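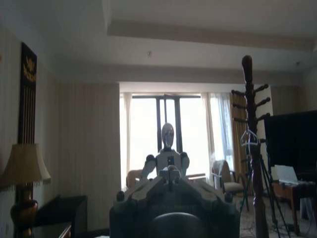
A white humanoid robot in front of a large window.

Ticona has again promised a women's peloton and a men's peloton of equal size for its stage race, and again has not said who is going to pay for it.

The race, which goes from Pirgate to Dokwood in May, put out a short statement on Wednesday saying both fields would ride the same number of stages for the same prize money. Riders and team managers have heard this before. Last year's version of the promise shrank from five women's stages to two between the first press release and the start line, and the second of those was a criterium around a parking lot in Dokwood.

This time the organizers say there will be three women's stages, including the climb to Suka. The statement calls the climb "decisive." On paper it might be, but the road to the top was closed for repairs for most of last season and the new route map stops short of the summit. A request for the full profile got a reply saying it would follow "in due course."

Then there is the money. Ticona lists $2,528 for a stage win, a strangely exact figure for a race that was still settling prize checks from last May well into the winter. Two small teams say they are waiting on travel support of $1,000 each. The organizers say all payments have been "processed" – a word that leaves plenty of room.

The one solid piece of news is the time trial. It moves to the flat river road outside Pirgate, and the course is long enough to open real gaps. Time trial specialists have been asking for that, and the old route, with its speed bumps and a hairpin by the gas station, suited no one.

Some 20 teams are said to have shown interest. Interest is free. Entries are not, and the race would not say how many have been paid for. The start list is supposed to be out before the end of the month.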